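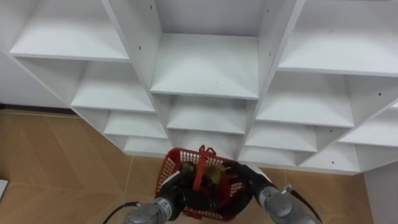
学生寮の個室における収納の使われ方と持ち物の量に関する調査
生活環境学演習II 期末レポート
提出日 2024年7月2日
担当教員 サビナ・ブラベック(Sabina Brabec)先生

1. 調査のきっかけ

昨年の10月に寮の部屋替えがあり、私は北棟から南棟のグラーンゲート寮(Grarngate)に移った。北棟の部屋には扉付きのクローゼットと引き出しがあったが、グラーンゲート寮の個室には扉のある収納がない。荷物の量は同じなのに、移ってからのほうが部屋が散らかって見えると感じた。同じ階の友人に話すと、反対に前より片付いたという人もいた。

この違いが持ち物の量によるのか、収納の形によるのか、それとも本人の習慣によるのかを知りたいと思い、演習の課題として調べることにした。

2. 先に読んだもの

住居の収納についての文献は、家族で住む住宅を対象にしたものが多かった。収納面積が床面積に占める割合を目安として示し、それを下回ると物が床に出やすくなるという説明が一般的である。しかし寮の個室は寝る場所と勉強する場所と物を置く場所が一つの部屋に重なっていて、住む期間も短い。住宅の目安をそのまま当てはめてよいのか疑問が残った。

授業で配られたアンガス・チザム(Angus Chisholm)氏の講義録には、「収納の量が足りているかどうかは、住む人が毎日どこに手を伸ばすかを見なければわからない」とあった。今回の調査で物の数だけでなく置き場所も記録したのは、この部分を読んだためである。

3. 調査の方法

対象はグラーンゲート寮に住む学生16人である。全員が個室に住み、家具の構成は同じである。掲示板で協力者を募り、応募した人全員に参加してもらった。学年と専攻は偏っており、建築系の学生がやや多い。

調査は次の順に行った。

まず、本人に部屋の中の持ち物を数えてもらった。衣類、本とノート、食品と食器、電気製品、洗面用品、趣味の物、その他の七つに分け、配布した表に記入する。靴下や箸のように対になるものは一組で一点とした。文房具は筆箱の中身を数えず、筆箱を一点とした。

次に、置き場所を棚、机の上、ベッドの上と下、床、壁のフックの五つに分けて記録してもらった。箱に入っている物は、箱が置かれている場所で数えた。

最後に一人30分の聞き取りをした。よく使う物はどこにあるか、片付けるのはいつか、部屋に足りないと思う家具は何か、の三点を中心に聞いた。録音はせず、メモをとってその日のうちに清書した。 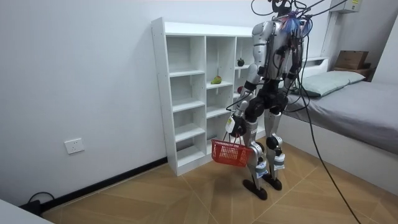
聞き取りは本人の部屋で行うのが望ましかったが、部屋に入られたくないという人もいたので、一階の談話室も使えるようにした。談話室を選んだ人には、記入した表を見ながら答えてもらった。部屋で聞いた場合は、表に書かれていない物に途中で気づいて追加することが何度かあった。談話室で聞いた人の数字は、実際より少なめに出ている可能性がある。

4. 結果

4.1 持ち物の量

16人の持ち物の合計は2,776点であった。種類別では衣類が最も多く、次が本とノートだった。電気製品は人による差が小さく、趣味の物は差が非常に大きかった。手芸をする学生の一人は、毛糸を一玉ずつ数えたために趣味の物の数が突出している。数え方の指示に不備があったと考え、これについては5章で述べる。

4.2 置き場所

持ち物の置き場所として最も多かったのは棚で、次がベッドの下だった。床に直接置かれている物は予想より少なかった。床に置かれていた物の多くは、かばん、靴、飲み物の買い置きである。かばんは毎日使うため、棚に場所を決めても結局は床に置くという答えが複数あった。

机の上の物の数と本人の散らかっているという感じ方には、つながりがあるように見えた。持ち物の合計が多くても、机の上が少ない人は「片付いている」と答える傾向があった。合計が少なくても、机の上に食品と教科書が混ざっている人は「散らかっている」と答えた。

4.3 聞き取りの内容

棚の使い方は大きく二つに分かれた。一つは段ごとに種類を決めている人で、上の段に本、中の段に衣類、下の段に食品という分け方が多かった。もう一つは使う頻度で決めている人で、手の届きやすい高さに種類の違う物をまとめて置いていた。後者の人は、人に見せると雑然としていると言われるが自分は困っていない、と話していた。

布の箱や紙の箱を買い足した人も多い。よく使われていたのは、駅前の店クラフチュク(Kravchuk)で売っている折りたたみの布箱だった。箱に入れると見た目は整うが、中に何を入れたか忘れるという不満も聞かれた。同じ電池を二度買ったという人もいた。

片付けの時期については、毎日少しずつという人は少なく、試験の前、家族や友人が来る前、帰省の前にまとめてするという答えが大半だった。

足りない家具として挙がったのは、コートを掛ける場所、鍵のかかる引き出し、靴を置く台である。棚を増やしてほしいという意見は少なかった。量よりも種類の不足として受け止められているようである。

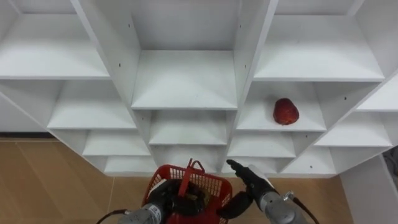 ここまでの文字数:約2,000字 読了目安:4分

5. 考察

初めは、扉のない収納では物が見えるので散らかって感じるのだと予想していた。結果を見ると、感じ方に関わっていたのは棚の中の様子よりも机の上の状態だった。棚の中が多少乱れていても、それを理由に散らかっていると答えた人はほとんどいなかった。作業をする面が空いているかどうかが、部屋全体の印象を左右しているのではないかと考える。

私自身の部屋もこの見方で説明できる。北棟では机に引き出しがあり、文房具や薬や充電器はそこに入れていた。移ってからはそれらがすべて机の上に出ていた。棚に空きがあっても、座ったまま手が届かないので戻さなかった。チザム氏の言う「どこに手を伸ばすか」とは、このようなことを指すのだと思う。

一方で、この調査には問題も多い。第一に、協力者が自分から応募した人に限られている。部屋を見せたくない人や片付けが苦手な人は、初めから応募していない可能性が高い。第二に、数え方の基準があいまいだった。毛糸のほかにも、カードゲームを一組で一点とした人と、追加のカードを別に数えた人がいた。第三に、調査が学期の途中に一度だけだったので、季節による衣類の増減がわからない。

6. 他の寮との比較について

当初はステンデック寮(Stendeck)でも同じ調査をする計画だった。ステンデック寮の個室には扉付きの戸棚があり、比較の相手として適していた。しかし寮の許可が下りたのが学期の終わり近くで、協力者を集める時間がなかった。後期に続けられれば、同じ表を直したうえで実施したい。

7. まとめと提案

今回の範囲では、持ち物の総数と散らかっているという感じ方の間にはっきりした関係は見られず、机の上の物の数のほうに関係がありそうだった。寮への提案として、机の下に置ける小さな引き出しの貸し出しと、入口付近のフックの追加を挙げる。どちらも壁に大きな工事をせずにできると思われる。引き出しについては、家具の貸し出しをしているフロニエ(Hullonier)に問い合わせ中で、返答はまだ届いていない。

謝辞

調査に協力してくれたグラーンゲート寮の皆さんに感謝します。ブラベック先生には、集計表の作り方と質問の順番について助言をいただきました。

付録
付録A 持ち物記入表
付録B 聞き取りの質問一覧
付録C 種類別・置き場所別の集計表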